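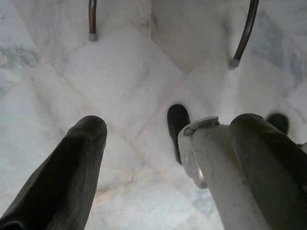

Figure 6.1 Gripper fingers, seen from close to the wrist, above a marble floor.

Chapter 6
When the Robot Joins the Shift

Picture a dining room at 10:30 in the morning. Breakfast is over, lunch starts at noon, and someone has to put a fork, a spoon, a cup and a bowl at every place before the doors open. It's a job most of us learned by the age of six, and it's one of the most interesting places in the whole working world to watch a robot!

You read in Chapter 5 about machines that do one thing in one spot, such as the filling line at the Jakwood bottling plant. Those machines are fast and strong, and the people who work near them mostly stay on the other side of a fence. In this chapter the fence comes down. We look at arms and grippers that work at an ordinary table, with ordinary dishes, in rooms where people are also trying to get something done.

Our main case is the kitchen and dining service at Garside, a residence for older adults with 107 people at lunch on a full day. The service has a staff of 20. When the managers first talked about automation, the staff expected it to begin with the dishwashing room, where the work is hot and heavy. It began with table setting instead, and the story of how that went takes up most of Sections 6.2 and 6.3.

Why a fork is harder than it looks

Try a small experiment before you read on. Put a fork on a table, close your eyes, and pick it up. Pay attention to what your fingers do. They touch the table first, feel for the edge, tip the handle up a little and close around it. You did all of that without a plan (and you probably got it on the first try).

A gripper with two fingers has a tougher time. A fork lies almost flat, so there's very little to hold. Polished steel throws back the light from the windows, and a bright spot on the bowl of a spoon can confuse the software that is looking for its outline. A cup can hide the end of a handle. A table with a busy pattern adds lines that have nothing to do with the dishes. Each of these is a small problem, and a working robot has to deal with all of them at the same moment.

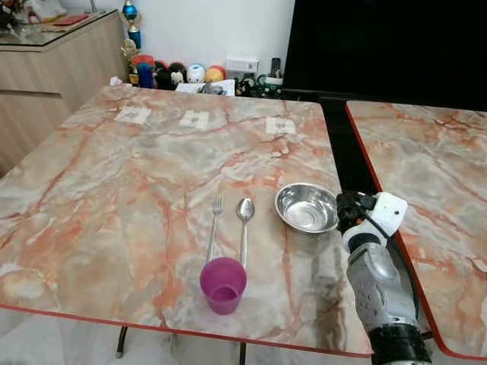
Bowls are a nice case to think through, because a bowl gives a gripper several choices. It can reach over the top and spread its fingers against the inside. It can slide underneath, if there's room. Or it can pinch the rim from one side, which needs only a small part of the bowl to be in reach. Pinching the rim is handy on a crowded table. The cost is that the weight hangs off to one side, and the bowl may tip as it comes up. An empty bowl that tips does no harm. A bowl of soup is another matter, and you'll see in Section 6.4 how the kitchen at Garside drew the line between the two.

What changes for the people

Now for the part of the chapter I most enjoy teaching. Ask people what a table-setting robot does to a job and you'll usually hear one of two answers: it takes the job away, or it takes away the boring part. Both answers treat the job as a fixed pile of tasks. Look closely at a real shift and you'll find that the tasks lean on each other in ways that don't show up on any list.

Setting tables at Garside was the time of day when the dining staff talked. They passed along who had moved to a new seat, who needed a spoon with a thicker handle, and who was having a bad week. None of that was written down. When the first arm went to work on one side of the room, the setting got done, and the talking had no place to go. Within a month the staff had asked for a short meeting before lunch, and they got it: 22 minutes, paid, with chairs.

New work showed up as well. Someone had to put the dishes where the arm could reach them. Someone had to notice when a spoon had been laid down at an angle the arm couldn't handle, and decide whether to fix it by hand or let the machine try again. At first these chores fell on whoever was standing closest. Later they became part of a named role, table lead, with its own training and higher pay. You'll read the full job description in Section 6.3, and I hope you'll argue about it!

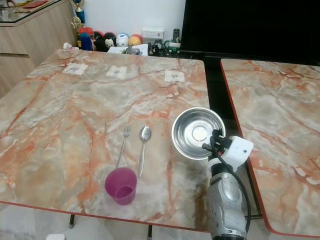

There's a question of pace, too. People speed up and slow down through a shift, and they do it together. A robot arm moving a bowl across a table keeps to its own speed, and workers who share a table with it tend to watch it more than they need to in the first weeks. Some find this tiring. Others told the writers of the Garside study that they liked having something steady in the room. Both reactions are common, and both deserve a place in any plan.

A second case, shorter, comes from the Grorkness, a hotel with 72 rooms and a very busy breakfast. The hotel tried much the same kind of equipment, bought through a supplier named Renusum, and stopped after one season. The arm could do the task. The trouble was in the schedule, which was written before anyone asked the breakfast crew how they divided up the room. Read the two cases side by side and mark every point where a worker was asked for an opinion, and what was done with the answer.

Before you begin

Keep a notebook handy for this chapter. Choose a job you have done yourself, paid or unpaid, and write down everything you did in one hour of it, including waiting, chatting and looking for things. You'll come back to the list in Section 6.5, where you'll decide which items you would hand to a machine and which ones you'd want to keep.

Key terms to watch for: end effector, grasp, shared workspace, task analysis, role redesign, hidden work.

6.1 One Task, Many Small Steps

We start with the bowl. From the moment a worker thinks "that one goes over there" to the moment it sits in its place, there are more steps than you might guess, and the first of them is deciding where to look.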